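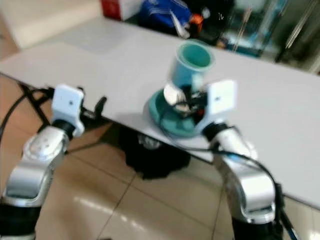

Water Hardness Results and Softener Changes at Plallbridge
2021-09-06

The summer round of water hardness testing at the Plallbridge site is complete, and the results have led to two changes in how the softening plant is run. Both are now in effect. Departments that draw softened water for dishwashing, boilers or humidifiers should read the section on settings below.

Background

Plallbridge is fed from two sources. The municipal main supplies the offices, kitchen and north block. The Drillico well supplies the boiler house and the south block, with the municipal main as backup. Well water at this site has always been the harder of the two, and the gap widened after the well pump was lowered in May. Scale was found on the plate heat exchanger in the boiler house at its next inspection, earlier than the service interval would predict.

The exchanger was descaled with a citric acid solution and returned to service. The gaskets were replaced at the same time.

What was tested

Samples were drawn at six points, including the wellhead, the municipal inlet, and the outlet of each softener. Each tap was flushed before sampling, and the aerator was removed where one was fitted. Hardness was measured by titration and reported as calcium carbonate. Test strips were used as a check only. They read low on the well samples and should not be used to set a softener on that supply.

Municipal water was within its usual range. Well water was harder than the value programmed into the Grarer softener in the boiler house, so the unit was regenerating too late in its cycle. Hard water was passing through the resin for the last part of each run. The Matei softener in the kitchen was set correctly.

Settings

The Grarer unit now regenerates after 2,157 gallons. The previous setting was carried over from the old pump depth and had not been reviewed. Regeneration starts at night where possible, but the meter takes priority over the clock – a daytime cycle is normal after heavy use and is not a fault. The bypass opens during the cycle, so water drawn at that time is unsoftened. Avoid filling humidifiers while the cycle light is on.

The second change concerns salt. Both brine tanks now take pellets only. Block salt had bridged in the boiler house tank, leaving a gap over the water that looked like a full tank from the top. Before adding salt, push a broom handle down through the pellets to check that they are sitting on the grid. Keep the level below the overflow fitting.

Drinking water

Drinking fountains and the kitchen cold tap are not softened and are not affected. The softened taps in the south block carry a blue tag. Sodium rises slightly in softened water, and anyone on a restricted diet should fill bottles from an untagged tap.

Next steps

The outlet of the Grarer unit will be sampled again once it has run several full cycles at the new setting. The wellhead will be added to the regular sampling list. Log sheets are kept on the inside of the boiler house door; record the meter reading with every salt delivery.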